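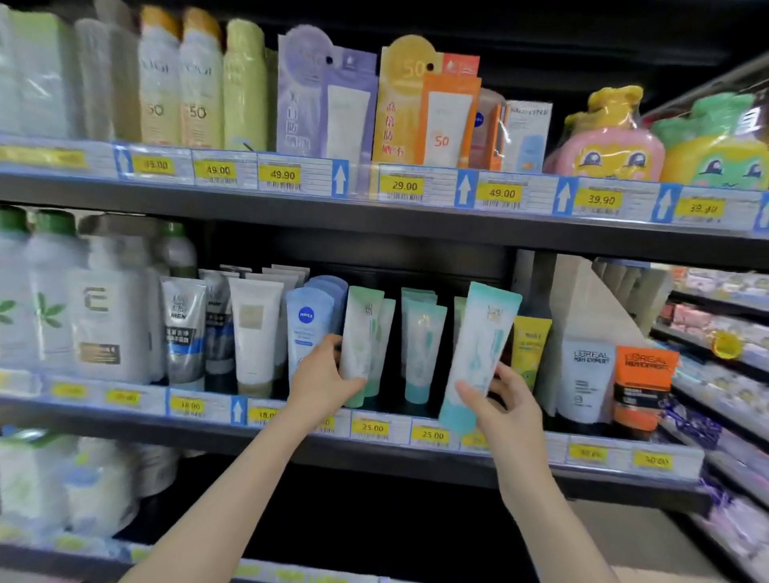

How many examples of one task do we need before we start training? Aim for 800, and send them in as you finish them so we can train on the early ones while you carry on.

Hello all,

Great to see so many replies on the shop shelf set! I've copied the one I'm answering, from the Orkura list.

> On Tuesday, September 3, 2019, the Orkura group wrote:
> We have 90 clips of picking tubes off a shelf, one hand only. Should we
> record two hands as well, or finish the first lot? And do failed grasps
> go in the bin?

Two hands, please! One hand on each tube, side by side in a tight row, is just the sort of thing the Birketo model gets wrong, and I'd love to have lots more of it. Keep your 90 as they are — they're lovely and clean.

Don't bin the failures. Put them in their own folder with "miss" in the name. At Stumutgate we added up to 35 of those in July and the model got much better at letting go and trying again, which cheered us all up no end.

Crowded shelves are very welcome too. Leave the neighbours where they stand, price labels and all, and start each clip with both arms lowered. Keep it to 2 tubes per clip for now. Boxes can wait until the Dumitrescu gripper is mounted.

Upload folder is the same as last time. I can't wait to see what comes in!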